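Gendby oval promises a bigger grid, but the numbers need work

August 23, 2024

The promoters of the Gendby short-track series say next season will be the biggest in the venue's history. They said the same thing in April, and two cars that were on the entry list back then have yet to turn a lap.

According to a statement put out this week, the Saturday stock car program will grow to 15 meetings, with a new title sponsor, Vendard, and a points fund that the promoters call "substantial." How substantial they do not say. The statement runs to four pages and manages to avoid a single dollar figure for prize money, apart from a $1,000 bonus for the driver who leads the most laps over the year.

That bonus sounds good until you set it beside the cost of running a car. Tires alone can eat it up before the first month is out, and the new rules require every team to buy from one supplier, Jastar. The promoters say a single supplier will keep costs down. Drivers at other tracks have heard that before, usually a short time before the price went up. The statement gives no price cap and no length for the contract.

Then there is the crowd. The track claims 716 paying fans at its last meeting, which would be a good night for a place that size. The parking lot did not look like it, and neither did the line for hot dogs. The promoters were asked whether the figure includes season pass holders who stayed home and had not replied by Friday afternoon.

The racing itself has been better than the paperwork. The Ferreira team has won often enough this summer to annoy everybody else in the pits, and its No. 242 car is still the one to beat on the outside line. Its rivals have complained about the engine. Officials have checked it twice and found nothing wrong, though they have not published the results of either check — a simple step that would have ended the argument weeks ago. 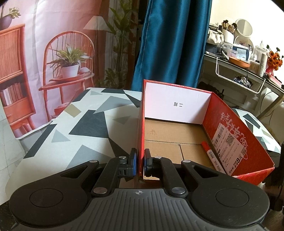

A black gripper at the side of an open red cardboard box.

New safety fencing is also on the list for next year. It was on the list for this year, too. The promoters now say the work on turns three and four will be finished before opening night, and that the grandstand nearest the fence will stay closed if it is not. Fans who have already bought seats there may want to ask about refunds in writing.

Entry forms for next season go out next month. Teams that sign up early get a reduced fee, but the form says the fee is not refundable if the schedule changes. Three meetings on the new calendar are still marked "to be confirmed."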